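Robot doing the cups and dish racks – what happened to your hours?

Facilities and Hospitality Workers Board > On the Job > Equipment

krum_kos
Posts: 212

We have had a robot on the kitchen floor since March. I work for Matić, we hold the catering and cleaning contract at Vulero. The robot comes from Zoltham and everyone calls it Mirko. It does cups, cutlery and putting things in and out of the rack. It doesn't do pots, and it isn't allowed near the knives.

Before it came there were eight of us on the day roster. There are still eight of us, but the hours have moved. The afternoon cup run used to be a shift you could ask for if you had kids at school. It isn't on the roster any more. Two people who used to do it are now on early starts, and one of them has asked to go casual.

I'm not against the thing. I'd like to know how it went at other sites and what you got in writing.

hrefna.hjaltested
Posts: 1,340

We went through this with a different supplier. My advice is to get the duties written down by task and put a name next to each task. Our position description said "operate kitchen equipment as required", and that one line ended up covering charging the robot, wiping down the grippers, picking up what it dropped and filling in the fault sheet.

None of that was in anyone's hours. The manager's view was that the robot had freed up the time. It had freed up some of it, at the sink, and then the fault sheet took 30 minutes at the end of the day when people wanted to go home.

Ask who fills in the sheet. Ask if it's paid.

SinkSide
Posts: 58

How fast is it? The one I saw demonstrated took so long over a single cup that I'd have had the rack empty.

krum_kos
Posts: 213

SinkSide: slow. Slower than any of us. But it keeps going through lunch, so by the time we're back the rack is usually down. The report for one Wednesday had 701 items handled. It counts a spoon the same as a cup, so make of that what you like.

Hrefna: we have a fault sheet too. It's on a tablet. Whoever is closest does it, and I hadn't thought of that as a job until you wrote it out.

chalerm_s
Posts: 476

I'll put the other side. I did cups and racks for years and my wrists are shot. My doctor told me to stop the repetitive stuff and the only lighter duty they had was front desk, which I hated. If there had been a machine to take the rack off me I would still be in a kitchen.

People talk about losing the cup run as if it was a good job. It was good hours. The job itself was bending over a sink. Those are two separate things and you should argue for the hours.

hrvoje_st
Posts: 89

Disagree with Chalerm, or partly. You can argue for the hours all you want but the hours were attached to the job. Management never sat down and decided to be kind to parents. There was a rack to be emptied at two in the afternoon and somebody had to be there for it. Take the rack away and there's no reason left on paper to roster anyone at two.

At our place they said nobody would be let go, and that was true. They just didn't replace people who left. Took a year and a bit and the team was half the size.

chalerm_s
Posts: 477

That's a management problem. It would have happened with a bigger dishwasher.

hrvoje_st
Posts: 90

It did happen with a bigger dishwasher. I was there for that as well.

vlasta_kolev
Posts: 31

I'm a supervisor, so take this how you want. Things I got wrong in the first month:

I let the robot have the main sink in the middle of the day. Staff had to wait for it or work around it, and they got annoyed with each other over it. Now it has set times and people have the sink outside those times.

I didn't ask the team which items it should handle. They knew straight away which cups would be trouble – the thin ones with the small handles. I found out by buying replacements.

I told everyone the extra time would go to training, and then I used it to cover sick leave. I've had to apologise for that one.

We do over 1,000 cups in a busy week. I wouldn't hand the machine back. I would do the roster first and the robot second if I had it over again.

SinkSide
Posts: 59

Good post Vlasta. Did anyone get more money for looking after it?

vlasta_kolev
Posts: 32

One person did, as a higher duties allowance. The others share the cleaning of it and got nothing. I've raised it twice.

hrefna.hjaltested
Posts: 1,341

Raise it a third time and put it in an email.

krum_kos
Posts: 214

Thanks all. I've talked to the other seven and we're going to ask for three things. The fault sheet becomes a named task with paid time. One afternoon shift goes back on the roster, and whoever has it looks after the robot and does the setting out for the evening meetings, which is a rush every time. And we get a say in which cups it's given.

Hrvoje, I asked about not replacing people. The answer was "no current plans" – so I've asked for that in writing too. Chalerm, the one of us with the bad shoulder says she agrees with you and wants the rack kept off her for good.
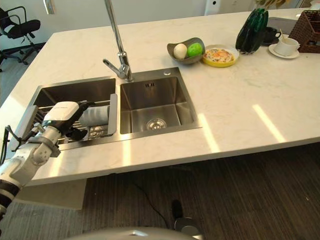

The meeting with Matić is next week and I'll post what they say.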